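Oiling a Butcher-Block Benchtop

Applies to solid timber tops finished with food-grade mineral oil. Tops sealed with polyurethane must be stripped first.

What you need
Mineral oil, 94 mL per coat for a top the size of the Mirnthorpe
Sandpaper, 120 and 240 grit
Lint-free cotton rags
Soft brush or vacuum

Step 1. Clear the top and wipe it down with a damp cloth. Leave it to dry overnight.

Step 2. Sand with the grain at 120 grit, then 240. Adjoining strips can have grain running in opposite directions, so keep the pressure light across glue lines.

Step 3. Vacuum the dust. Wiping with a wet rag at this stage raises the grain again.

Step 4. Flood the surface with oil and spread it with a rag. Dry patches will show within minutes – add more oil there. Oil the underside and end grain too.

Step 5. Wait 14 hours, then buff off the excess. Apply three more coats at the same interval.
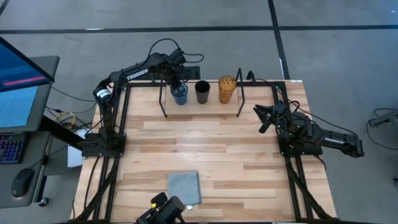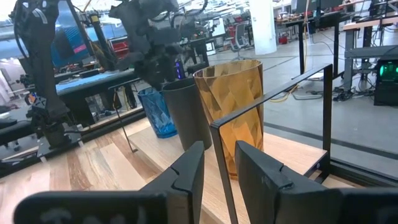 Tumblers on a wooden shelf.

Maintenance
Re-oil monthly for the first year, then every October and April. Water should bead on the surface; if it soaks in, another coat is due. Small shelves and risers take the same treatment, at one coat fewer.

Lay used rags flat outdoors before binning them. Do not use olive or canola oil, as both go rancid in the timber.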